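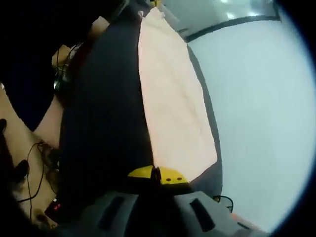 Marius Matei

Comparison of a Hand-Held Gripper and an Arm-Mounted Gripper for Picking Up Fabric
Final Project Report, Department of Mechanical Engineering, Fodham
Submitted November 20, 2025

1. Purpose of the project

The Jafarzadeh Laboratory at Fodham has used the Pulari arm for several years to handle rigid parts. In June the laboratory acquired a Skeren hand-held gripper, a tool that an operator carries and closes by hand while a camera on the tool records the view toward the fingertips. The present project was set up to determine whether grasps made with the hand-held tool are a fair guide to what the arm can do with the same fingers when the object is a piece of clothing.

Clothing was selected at the request of the project supervisor. Earlier student work in the laboratory dealt with boxes, bottles and machined blocks, all of which keep their shape when touched. A garment does not keep its shape, and the place where the fingers should close is often hard to define before contact is made.

The project addressed the following questions:

Does the operator choose different grasp points from those chosen by the arm program?
How often does the fabric remain between the fingertips after a lift?
Is the wrist camera view sufficient to find an edge or a seam on its own, with no second camera above the table?

2. Equipment

The hand-held tool has a gray body and two yellow fingertips. The opening between the fingertips is set by a trigger, and the position of the trigger is logged together with the camera recording. The camera uses a wide-angle lens with a round image. Straight edges near the border of the image appear curved, and this had to be taken into account when grasp points were marked.

For the arm trials, a second pair of fingertips with the same outline was fitted to the parallel gripper of the Pulari arm. The arm controller was left at its standard settings except for closing speed, which was lowered after the first session. Closing force on the arm was held constant. Closing force on the hand-held tool was not measured. This is the largest weakness of the comparison and is discussed further in Section 5.

No item used in the project weighed more than 400 grams. The items were divided into four groups: thin single-layer cloth, folded cloth, garments with a heavy seam, and items made of two fabrics that differ in color or surface.

3. Procedure

Each attempt followed the same order. The item was laid down by a second student who was not operating the gripper. The operator or the arm approached, closed the fingers, lifted the item clear of the surface, held it, and released it. An attempt was recorded as held if the fabric was still between the fingertips when the release was commanded. Attempts in which the fingers also caught a cable or the table cover were recorded separately and repeated.

Items were deliberately not flattened. Some were placed over other items, and some were left partly folded. The lighting was the ordinary ceiling lighting of the room. It produced bright spots on the smooth light surfaces, and these spots moved across the image as the tool was tilted.

For the arm, the grasp point was computed by a short program that looks for the strongest change in brightness within reach of the fingers. For the hand-held tool, the operator was given no instruction other than to lift the item by a point of their own choosing. The grasp point was marked afterward on the last image before the fingertips touched the fabric. Two students marked the images independently, and where their marks disagreed the recording was viewed again by both.

A total of 689 attempts were recorded. Of these, 500 were made with the hand-held tool and the remainder with the arm. The difference in number reflects the setup time of the arm, which must be returned to its start position and checked after every release.

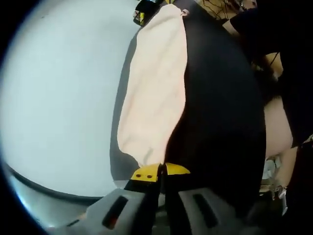

Figure 2. Yellow fingertips of the hand-held gripper at the lower end of the item, where the cream and black fabrics meet.

4. Results

With the hand-held tool, the fabric was held in 400 of the 500 attempts. The arm held the fabric in fewer than half of its attempts. The gap was widest for thin single-layer cloth and smallest for items made of two fabrics.

4.1 Choice of grasp point

Operators strongly preferred the lower end of an item, meaning the end nearest to the tool as they approached it. They also tended to close the fingers on a border between two fabrics when such a border was close by. Operators reported that a border gave them something to aim at, and that they expected more material to be gathered there.

The arm program also selected borders, as it was designed to do, but its choices were less consistent. On an item with a pale panel beside a dark one, the program usually found the line between the two and produced a usable grasp. On an item of a single color, it often selected a crease, a shadow under a lifted edge, or one of the ceiling light reflections on the surface beside the item. In those cases the fingers closed on very little material or on none.

4.2 Approach angle

The angle of approach was not controlled for the hand-held tool, and the recordings show that operators changed it constantly. A common movement was to lower the tool with one fingertip slightly ahead of the other, slide that fingertip along the surface until it passed under the fabric, and only then close. The arm lowered both fingertips at once. When the fabric lay completely flat, this pressed it down and the fingers slid over the top.

A small additional series was made in which the arm was tilted before the descent. The number of held attempts rose for folded cloth. The series was too short to support a general statement, and it is not included in the totals given above.

4.3 Camera view

The wrist camera was sufficient for the operators' recordings to be marked in nearly all cases. Difficulties occurred with dark fabric. When a dark item lay next to a deep shadow, its outer edge could not be located reliably by either of the students marking the images — and the arm program failed on the same images. Light fabric on a light surface was easier than expected, as the gray shadow along a raised edge was normally visible.

The fingertips themselves presented no problem. Their yellow color separates clearly from every fabric used in the trials, and the position of the tips could be read from the image even when the trigger log had a gap.

5. Discussion

The hand-held tool gave better results than the arm, but the two sets of figures should not be read as a direct measure of the hardware. The fingertips had the same outline in both cases. What differed was the approach movement, the choice of grasp point, and the closing force, and the last of these is known only for the arm. An operator who feels the fabric slipping will squeeze harder without being aware of it. A force sensor behind one fingertip would remove this uncertainty and should be fitted before the trials are repeated.

The sliding approach described in Section 4.2 appears to be the most useful finding for the laboratory. It can be programmed on the Pulari arm with the present controller, provided that the downward force on the leading fingertip is limited. The author was not able to test this within the project period.

It is also recommended that loose cables be kept off the work surface. Several attempts had to be repeated on account of a cable lying beside or behind the item, and sorting these cases out of the recordings took more time than the repeated attempts did.

6. Further work

The next student group should repeat the single-layer trials with the tilted arm, using the same items and the same marking procedure. A lamp placed low on one side of the table should be tried with dark fabric. The marked images, the trigger logs and the item list have been stored on the laboratory drive and may be used with the permission of the project supervisor.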